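Chapter 9
Movement of Wood in Service

9.1 Introduction

Wood changes size after it has been cut, dried, planed and fitted. The change is caused by water moving in and out of the cell walls, and it continues for as long as the piece is in use. A designer who treats timber as a fixed material will meet split panels, jammed drawers and open joints. This chapter sets out how the change comes about, how large it is likely to be, and how joints are laid out to allow for it.

The reader should already be familiar with the structure of the growth ring (Chapter 3) and with kiln and air drying (Chapter 7). The terms radial, tangential and longitudinal are used here as they were defined in Section 3.2.

9.2 Moisture content

Moisture content is the mass of water in a piece of wood divided by the mass of the same piece when oven dry, given as a per cent. A sample that weighs 1,075 g as received and 910 g after oven drying has lost 165 g of water, and its moisture content was therefore 18 per cent to the nearest whole number.

Water is held in two ways. Free water lies in the cell cavities and leaves first. Bound water is held within the cell walls. The point at which the cavities are empty and the walls are still full is called the fibre saturation point. Loss of free water lowers the weight of the timber but has almost no effect on its size. Shrinkage begins in earnest when bound water starts to leave.

In use, a piece of wood moves towards a moisture content in balance with the surrounding air. In a heated house this value is lowest towards the end of winter, and fitted work measured in March will often be narrower than the same work measured at the end of summer.

9.3 Direction of movement

Movement along the grain is small enough to be ignored in most furniture. Movement across the grain is greatest in the tangential direction and commonly about half as great in the radial direction. It follows that a quarter-sawn board moves less in width than a plain-sawn board of the same species, and that a plain-sawn board tends to cup as it dries.

9.4 Boards joined edge to edge

Wide panels are usually made up from narrower planks glued along their edges. The grain of all the planks runs the same way, so the panel swells and shrinks across its width as a single piece would. Gluing does not reduce the total movement. It does allow the maker to choose planks of similar cut and moisture content, and to limit the cupping of any one of them.

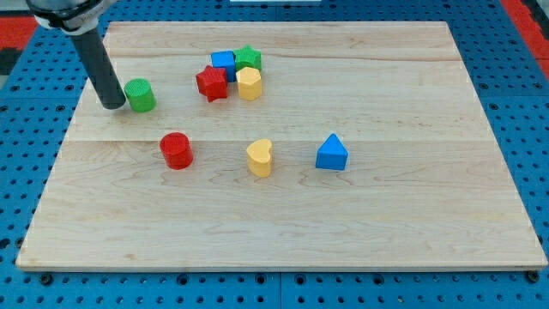 The planks should be stored together before gluing until their moisture contents agree. If one is wetter than its neighbour at the time of assembly, it will later shrink more in thickness, and a step will form at the joint. Mamo and Alemneh discuss this fault at length; their test panels are treated in Section 9.7.

End grain takes up and gives off water much faster than the face. The ends of a panel may therefore shrink before the middle, which puts the outer part of each joint in tension. Sealing the ends slows this exchange. A finish applied to one face only has the opposite kind of effect, as the bare face responds first and the panel bends.

9.5 Allowing for movement

A panel must never be fixed rigidly across its full width to a member whose grain runs at right angles to it. Slotted screw holes, loose tongues and grooved frames all hold the panel flat and leave it free to move. The size of the gap is found from the width of the panel, the expected change in moisture content and the movement value for the species. The method is given in the next section.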